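Pravix Ribbed Knit Sweater, Light Beige
Home / Knitwear / Sweaters

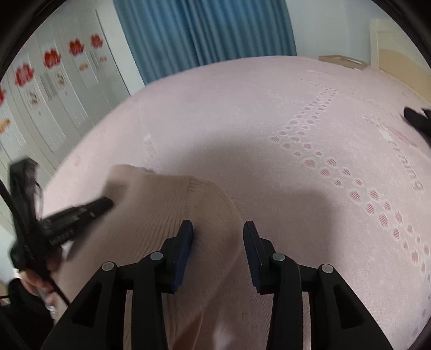

A fine-rib pullover for everyday wear, cut straight through the body with long sleeves and a crew neck. The knit is light enough to go under a jacket and warm enough to wear on its own from October to April.

The yarn is a cotton and wool blend, spun for us by Tretent. It has some stretch across the ribs and springs back after washing. The cuffs and hem are knitted at a tighter tension than the body so they hold their shape.

Fit
True to size. The length sits at the hip. If you are between sizes and want to wear a shirt underneath, take the larger one. The pattern was drawn by Magdolna Vincze and has stayed the same for 3 seasons.

Care
Machine wash cold on the wool setting, inside out. Dry flat on a towel. Please don't tumble dry — the ribs will tighten and the sleeves will come up short.

Storage
Keep it folded. A hanger will stretch the shoulders over time. Lay the sweater face down, fold the sleeves across the back, then fold the body up from the hem. Creases from the drawer drop out after an hour or 2 on a bed or chair back. For stubborn ones, use steam and keep the iron off the knit.

Returns
Unworn sweaters can be sent back within 20 days with the tags on. Exchanges for another size ship free.

Also in this yarn: Wudarus cardigan, Vass scarf.

Questions about sizing go to Orsolya Bognár at the shop, mornings only.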